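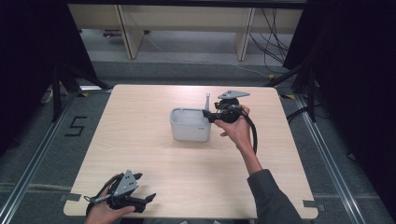 Would the visitors be permitted to try it themselves, one of them wished to know, and how long would it take to learn? The guide from Bikorance replied that two grippers were set aside for guests, and that most people were comfortable within 35 minutes.

The party had come by coach from the Enari works, 38 in all, and stood in their grey visitor vests along the wall. They had been asked to keep their voices low. The operator at station five did not look up.

"Each movement of the hand is recorded," the guide continued. "The Grendumer arm will be given the same task in May."

A woman near the back had packed trays at Enari for most of her working life. She watched the black fingers and the white container for some time – longer than the program allowed – and then removed her gloves.

"I should like to go first," she said.

The guide consulted the schedule, which made provision for questions at this point, and laid it on a chair. The others moved aside to let her through.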